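Section 4: Getting the Picture Right
Arel home projector – owner's set-up guide
Written by Paloma Escobedo for Skukutum. Last revised Oct 2, 2026

By now your Arel is on its shelf or ceiling mount, the power cord is in, and you have light on the wall. Great! This section is our favorite part of the guide, and an evening spent on it pays you back every time you watch something.

You will need the remote, a soft dry cloth, a tape measure, and the Prurel screen if you bought one. A smooth white wall will do fine too. If you plan to use the Kaewsai phone app in place of the remote, finish Section 3 first so the app can find the projector.

CAUTION: Never look straight into the lens while the lamp is on. Keep small children and curious pets out of the space in front of the projector during set-up.

4.1 Warm up before you adjust

1. Turn the projector on and leave it on for 30 minutes.
2. Close the curtains and switch off any lamp that shines on the screen.
3. Press MENU, choose Picture, then choose Reset Picture. Confirm with OK.

Please don't skip the warm-up. The lens parts swell very slightly as they heat, and a focus set on a cold projector will drift while you watch. The color settles down in that time as well.

4.2 Square up the image

1. Press PATTERN on the remote. A white grid fills the screen.
2. Turn the front feet until the bottom line of the grid is level with the bottom of the screen.
3. Slide the projector left or right until both side lines stand straight.
4. If you can't get all the way there by moving the projector, open Picture, then Keystone, and use the arrow keys for the last little bit.
5. Turn the zoom ring until the grid just touches the black border.

NOTE: Keystone works by squeezing the picture, and a heavy squeeze costs you sharpness. Move the projector as far as your room allows before you reach for it – even a book under the back foot is better than a big correction.

On the Prurel screen, the black border is there to soak up a little spill. The grid can lap over onto it by the width of a pencil line and you will never see it from the couch.

4.3 Focus

1. Leave the grid on and stand close enough to the screen to see single lines clearly.
2. Have a helper turn the focus ring slowly one way until the lines go soft, then back the other way until they go soft again.
3. Settle on the middle point between the two.
4. Check all four corners. If one corner is softer than the rest, the projector is not facing the screen squarely. Go back to 4.2.
5. Press PATTERN again to leave the grid, then press GALLERY and step through the stills with the right arrow.

Fine texture shows up focus errors that a grid can hide, so give the stills a good look from close up and then from your seat.
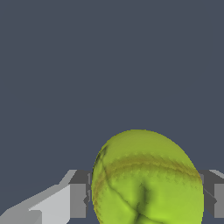 Yellow-green ball with a stitched seam. Computer render.

Fuzz, cloth, grass, and hair are all good things to look at here. If you have a favorite nature film, pause it on a close shot of an animal and nudge the ring a hair each way. You'll know the right spot when you hit it, and it's a lovely moment!

If the picture looks soft only on moving material, the focus is fine. Go to Picture, then Motion, and turn Smoothing down a step.

4.4 Brightness and contrast

The names are a bit confusing, and every maker uses the same confusing names, so we have kept them. Brightness sets how dark the darkest parts are. Contrast sets how light the lightest parts are.

1. Choose Picture, then Mode, then Movie Dark for a room with the curtains closed, or Movie Light for a room with some daylight.
2. Press PATTERN twice to bring up the row of gray bars.
3. Lower Brightness until the darkest bars run together, then raise it one step at a time until you can just tell them apart.
4. Raise Contrast until the two lightest bars run together, then lower it until they separate.
5. Repeat steps 3 and 4 once. Each setting pulls a little on the other.

NOTE: The lamp has its own setting, under Power, then Lamp Level. The scale runs up to 300. We ship it at 200, and that suits most rooms after dark. Going higher makes the fan louder, so try the other changes in this section before you turn the lamp up.

4.5 Whites, grays, and color

Most people never touch these settings and are perfectly happy. If you like to tinker, though, you can get a beautiful natural picture out of the Arel with very little work.

1. Press GALLERY and find a still with a lot of white or pale gray in it.
2. Open Picture, then Color Temperature. Start at Normal.
3. Look at the white areas for a full minute. Your eyes need time to get used to the change.
4. If the white has a blue cast, choose Warm. If it looks like weak tea, choose Cool.
5. Look at the shaded side of a pale object. The shading should go from white to gray smoothly, without visible steps or a pink or green tint.

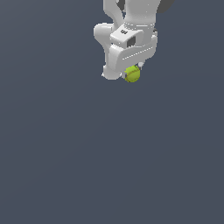

White robot arm on slate blue-gray. Computer render.

If you do see steps in the shading, check the cable first. An old video cable can force the projector into a mode with fewer colors. Swap it for the one in the box and look again.

A painted wall adds its own color to everything. Cream walls make whites look yellow, and Cool will usually bring them back. For stronger wall colors, choose Picture, then Wall Match, and follow the prompts in the Kaewsai app.

CAUTION: Don't hold a phone, card, or sheet of paper against the lens while you compare settings. It can scorch in seconds. Use the BLANK key to black out the picture.

4.6 Save your settings

1. Open Picture, then Save As.
2. Pick a slot and type a name. Go for something everyone at home will understand, like Evening or Ball Game.
3. Press OK and wait for the green check mark before you turn off the projector.

You can keep a separate slot for each input, so the game console and the movie player don't have to share. Saved slots survive a power cut, but a full factory reset clears them. Jot your numbers down inside the back cover of this guide.

Run through 4.3 and 4.4 again after you have used the lamp for 200 hours, and any time you move the projector. For sound settings, continue with Section 5.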